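4.2 Door approach in the Oltard simulation package

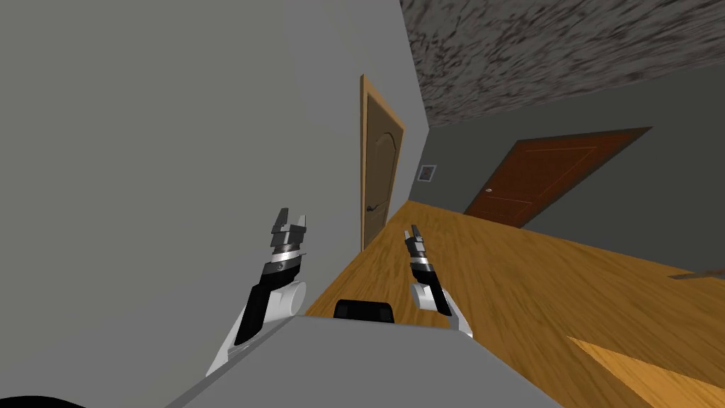

Grellau, April

Figure 3. Simulated view from the robot, with both arms raised and two doors in the room.

We reviewed the Oltard package as it is offered to small laboratories, with its standard set of home interiors. For the door task we used 47 room layouts and ran each policy up to 50 times per layout. The robot model has two arms of the same build, each with a parallel-jaw gripper. In Figure 3 the view is strongly tilted, and the reddish-brown door lies almost sideways in it. Such views were kept in the test set. The tan door has a lever handle and the other one a knob, so the behaviour of the gripper must be set for each type. The licence permits changes to the colour of walls and floors, but the handle models are fixed. We asked the supplier about this point and received a new handle file, which we did not use in the present results.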